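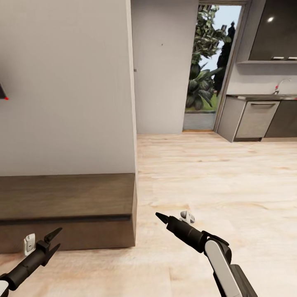

Hubert Piątek asks why the planner in Fomura still replans from scratch every time the base moves, when the arm trajectories are supposed to be cached. Fair question. Short thread.

The cache key was the full joint state of both arms plus the base pose. Any base motion at all, even localization jitter, gave a new key. In January I logged 2965 plan requests in the sim kitchen and 2000 of them missed.

Most of those misses were bogus. Same arm posture, same target relative to the shoulder, base pose different in the fourth decimal.

Fix, part one: key on the target in the shoulder frame, quantized to the tolerance of the grasp sampler. Base pose is out of the key entirely.

Fix, part two: a cached path is only a seed now. It gets a collision check against the current world before anything executes. Two arms working near the same object on the floor is where this matters, and the old code skipped the arm-to-arm check on a hit. That was my bug.

Replayed the same log with the new key: 1689 of the old misses are now hits. Some of those seeds fail the collision check and go to a full replan, as they should. I haven't split that number out yet.

Known problem: low targets close to furniture. The seed is often valid in free space and useless next to a bench front or a cabinet. Cornel Stoica suggests storing several seeds per key and checking them in parallel. Probably right. Memory is cheap.

None of this touches perception. If the object pose is wrong, you get the wrong plan faster.

Branch is up as shoulder-key. The log replay script is in tools/, needs the Grundcombe scene pack. Config format changed, so delete your old cache directory first or it will load garbage keys without a warning. Warning is on the list.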